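Greltholm Home Forum > Laundry and Appliances > Musty smell from front loader, what am I missing?

layug_flats
Posted March 3, 2022
We moved into a unit in November and it came with a front loader. Towels come out smelling like a wet dog. I've run it empty on the hottest cycle twice and the smell is back within a few loads. Is it the machine or the way I'm using it? I do most things on cold with liquid detergent and a good glug of softener.

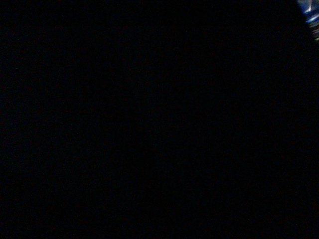

It's tucked into a cupboard off the bathroom, so I may well have missed something obvious. I wiped the glass and the detergent drawer but haven't had the filter out yet.

threeloads
Cold wash plus softener is your problem. Softener leaves a film and the film goes off. Stop using it for a month and put half a cup of white vinegar in the rinse.

Wernel80
I'd skip the vinegar. Used every wash it's meant to be hard on the rubber, and a new seal cost me $185 fitted. Washing soda in the drum on a hot cycle does the job.

threeloads
I've used vinegar for 11 years on the same seal with no trouble.

Wernel80
Good for you. Mine went at the bottom where the vinegar sat. I'm only saying what happened here.

layug_flats
OK, no softener from today. I'll leave the vinegar question to you two. I've had the door open and looked around the seal and the drum.

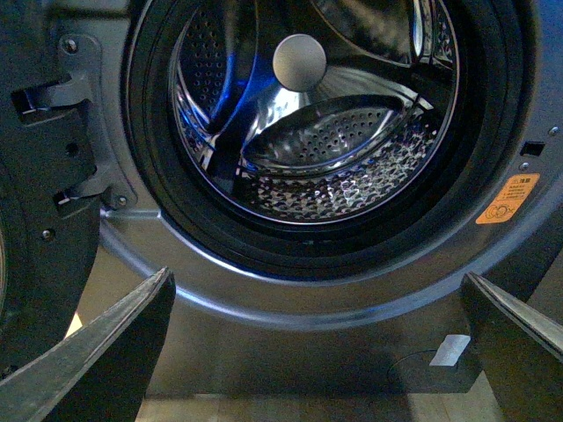

Do I need to pull the rubber back and clean in behind each fold, or will a hot cycle get to it? I don't want to tear anything.

jurora_jen
Pull it back gently with your fingers, it's tougher than you'd think. Old face washer, warm water, a bit of dish soap. Go right round and do the bottom twice – that's where the lint and hair collect. Then dry it with a towel.

Wernel80
Agree with that. And do the filter. Shallow tray and an old towel on the floor first, then unscrew it slowly. I got 13 bobby pins out of ours.

threeloads
Filter, yes. Also leave the door open between loads. We'll agree on that one at least.

layug_flats
I've been shutting it after every load to keep the cupboard tidy, so that can't be helping. Will do the folds and the filter tonight and run a hot wash with soda after.

jurora_jen
Pull the detergent drawer right out as well and look up inside the slot. Ours was black in there.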